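Trying Grippers on the Toy Kitchen Table: Your Questions

Welcome! We put this page together after the same handful of questions kept landing in our inbox, mostly from people who are setting up a small tabletop arm of their own and would like to know how we go about comparing one gripper with another. The answers come from our shared workshop in Metitthorpe, where the Dutholm project has been running its gripper and camera trials since May. We've tried to keep things plain, and we've put in the parts that went badly too.

What exactly are you comparing?

Fingers, mostly. We started out thinking we would compare whole arms, and we did a little of that, but the more time we spent at the table the more it seemed that the arm mattered less than the last few inches of it. So the main comparison is between two finger sets, the Mabaso (narrow at the tip, fairly stiff) and the Drernow (wider, with more give), and alongside that we compare camera positions: one down by the wrist, and others looking at the table from farther away.

Why toy food?

Oh, we love the toy food! Part of it is simply that it keeps - a real strawberry is a different strawberry by the afternoon, and then you can't fairly compare the morning's runs with the later ones. The other part is shape. A play kitchen gives you round things, long things, thin-rimmed things and things with odd bits sticking out, all in sizes a small gripper has some hope of closing on. You can also replace a lost piece for very little money, and you will lose pieces. They roll.

How many runs have you done?

At last count, 2,218 logged attempts, which sounds grander than it feels. An attempt is one try at one object: approach, close, lift, move, set down. Of those, 236 had to be thrown out of the comparison for reasons that had nothing to do with the grippers, such as a controller that lost its connection or one of us bumping the table with a hip.

What does the table look like during a session?

Busy, and we like it that way. A single object on a bare surface is a fine first test, but it flatters every gripper we've ever tried. We'd much sooner see what happens when there's a dish right next to the thing you want. The views vary a good deal with where the camera sits, too. 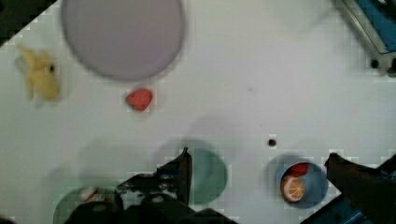

Wrist camera, with the fingers in view

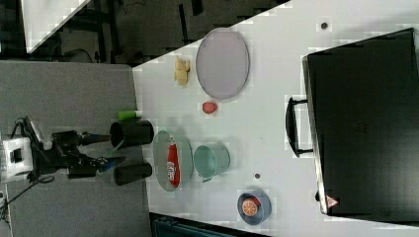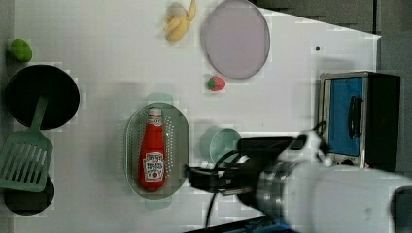
Is a wrist camera enough by itself?

For us, no, although we wanted it to be. A camera at the wrist is wonderful for the last stretch of a reach, when you really need to know where the fingertips are compared with the rim of a bowl. The trouble is that the fingers block part of whatever they're near, and the picture changes with every small turn of the arm. If you lose track of an object you have to go hunting for it. We do our planning from a camera that stays put and hand over to the wrist for the close work, and that arrangement has settled most of our arguments.

If you can only afford one camera, we'd say buy the fixed one first and mount it high. Then save up.

Does picture quality matter much?

Less than we expected when it comes to finding things, and more than we expected when it comes to judging depth. A soft, blocky picture will still tell you there's a red thing next to a plate. It won't tell you very reliably whether your fingertip is above the rim or about to press down on it. Before you buy a better camera, though, have a look at your compression settings. We spent almost a month blaming a lens that was perfectly fine.

Which finger set won?

We get asked this one the most, and we're sorry to be wishy-washy about it. The Mabaso fingers did better with bowls and anything else where you want to pinch an edge, and they squeezed into tight gaps that the wider pair couldn't manage. The Drernow fingers did better with smooth, rounded objects, and they forgave us when we came in a little off-center. In our last matched set, 64 attempts with each pair on the same mixed objects, the Drernow pair dropped fewer things but knocked over more of the neighbors on the way in.

If your work is mostly fruit-shaped, get the wide ones. If it's mostly dishes, the narrow ones will make you happier. We still swap back and forth ourselves.

Which objects are the hardest?

Anything flat against the table. Plates are miserable for a two-finger gripper because there's so little to get hold of, and our best success has come from nudging the plate until the rim hangs over the table edge and then pinching it there (with a cushion on the floor, please). Thin handles are next. Bottles lying on their sides are easier than they look, provided you come across the width and leave the length alone.

Small pieces inside a bowl deserve a mention as well. The object itself is simple enough, but the walls of the bowl limit how you can come at it, and one finger nearly always wants to be where the wall is. Coming straight down and opening the fingers only as far as you need has helped us a lot.

How hard should the gripper close?

Start gentler than you think. We run a low closing force for the first pass and raise it only if the object slips, and we write down the setting each time. Hollow plastic toys will squash and then spring out sideways if you're too firm, which is funny the first time.

Do you change the layout between attempts?

Yes, every 44 attempts, or sooner if something has wandered. Each finger set gets a turn on the same layout before we move anything on purpose, and we keep an overhead snapshot so we can put things back close to where they were. Close is good enough. We tried marking exact spots with tape and found we were spending longer on the tape than on the gripping.

Can I send in results from my own setup?

Please do! We're happy to add them to the Dutholm tables as long as you tell us the fingers, the closing force, the camera positions and which attempts you left out. A plain spreadsheet is fine. Put "gripper results" in the subject line so it gets to the right person, and give us a couple of weeks to write back.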